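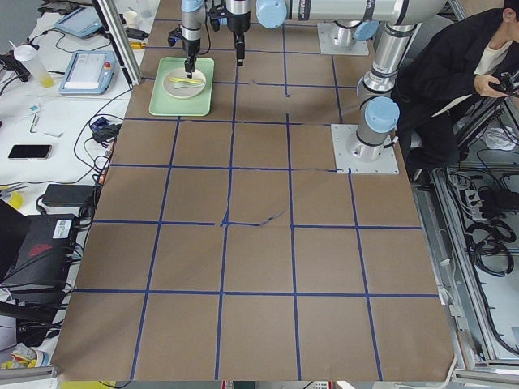
FOR IMMEDIATE RELEASE

Flillia publishes results of two-arm table-clearing trials

Household chore benchmark shows progress on plates, limited results on cutlery

Flillia, a developer of control software for robot arms, today released results from a test program on clearing and setting a table. The program covered 3665 attempts at 12 tasks, all carried out with two arms mounted at one work table. Testing ended in May.

The tasks use common tableware: plates, cups, trays, and colored forks, spoons and knives. Each task has a fixed start layout and a written end state. An attempt counts as complete only if the end state is reached without a person touching the table or the objects. The work surface is marked off in squares with tape so that start positions can be repeated.

Across all tasks, the system completed 53 percent of attempts. Results differed widely by object. Moving an empty plate to a tray was the most reliable task. Picking cutlery off a plate was the least reliable. Utensils lie low against the plate, and a gripper that comes down slightly too far pushes the plate instead of closing on the handle. Two utensils lying side by side were harder than one.

Six of the tasks required both arms to work at the same time. In these, most failed attempts ended with one arm waiting for the other to leave the shared area above the plate. Flillia has changed the planning software to release that area earlier. The change has not yet been tested on the full task set.

The company does not consider the system ready for use in homes. The trials did not include food residue, glassware, stacked dishes or sinks. An operator was assigned to every session. Speed was recorded but not scored, and a person clears the same table faster in all tasks.

Commercial kitchens and cafeteria tray lines are a closer fit, according to the company, as the dishes are uniform and the return point does not move. Flillia and Vetis, a supplier of dish return equipment, will begin a joint trial on tray unloading. The trial will use the Plallell task format, which Flillia wrote for this program.

The task sheets, scoring rules and attempt log are available on request. Video of failed attempts is included.

About Flillia
Flillia develops motion planning and grasping software for two-arm robot systems. The company sells to equipment makers and does not manufacture arms.

Media contact
Flillia Press Office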